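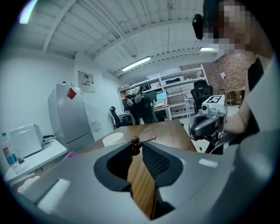
*The table in the shared kitchen at Clasden, with the microwave corner behind it.*

**Shared kitchen at Clasden gets new rules for the table and the mugs**

The shared kitchen on the ground floor of the Clasden building has new house rules from November. The rules were agreed by the two companies that use the room, Rivis and Cadex, after a month of complaints about mugs left on the table and food forgotten in the refrigerator.

The kitchen is small. It has one wooden table, a tall refrigerator, and a microwave oven on a white table by the wall. When it opened, it was meant for a few people who wanted to warm their lunch. Now 50 people have a key to it, and between noon and two o'clock it is often difficult to find a free place to sit.

According to the new rules, the table must be cleared two times every day, at 11 in the morning and again before the last person goes home. Mugs and spoons that are standing on it at these hours will be washed and put on the shelf next to the sink. Personal mugs are still allowed, but the owner should write a name under the bottom. A mug without a name becomes a mug for everybody.

This last point was the most discussed. Several people at Cadex wrote that they do not want to share a mug which they brought from home. The people at Rivis answered that most of the mugs are white and look almost the same, so it is hard to know which one is private. In the end both sides accepted the rule, with a waiting time of one week, in which an owner can still come and take the mug back.

The cloths have their own paragraph. A cloth for wiping the table should be hung up to dry after use and should not be used for the floor. Every Friday's cloths, as the old paper on the door called them, do not exist any more: cloths will now be changed whenever they are dirty, and clean ones are kept in the drawer under the sink.
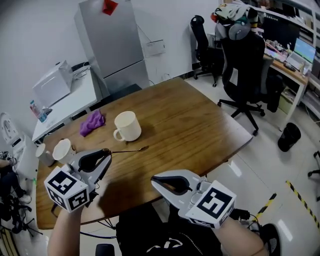 *White mugs, a spoon and a purple cloth on the kitchen table.*

For the refrigerator, the rule is simple. Food in the upper compartment is private and needs a name and the month on it. Food in the lower compartment is for sharing. What has no name will be thrown away at the end of the month, also when the box looks expensive. Drinks are not included in this rule, but the companies ask people to take their open bottles with them when they leave the room.

The microwave oven stays in the same place. There was an idea to move it to the other wall, where there is more space to stand and wait, but the socket there is not strong enough. Users are asked to cover their food and to wipe the inside when something has splashed. Fish is permitted, after a vote that was closer than expected.

There will also be some money for the room. The two companies have put together 330 dollars for small things which were missing for a long time. A part of it will pay for a drying rack, more teaspoons, and new felt pads for the legs of the chairs, which make a loud noise for the office below. The rack was ordered from Bergeron, the household store across the street, and should arrive before the end of November. If there is money left, it will be used for oil for the table top. The wood has become dry in the places where people sit the most, and it was last treated when the table was bought.

The cleaning company will continue to do the floor and the trash in the evening, but it does not wash dishes, and this is now written clearly on the new paper. The same paper gives the hours of the kitchen, which did not change. The room opens at seven in the morning and closes at eight in the evening.

People who would like to propose another change can write it on the list beside the sink. The list will be read by both companies before the winter break, and the rules will be kept or corrected after that. Two proposals are already on it. One asks for a second table, and the other asks for bigger mugs.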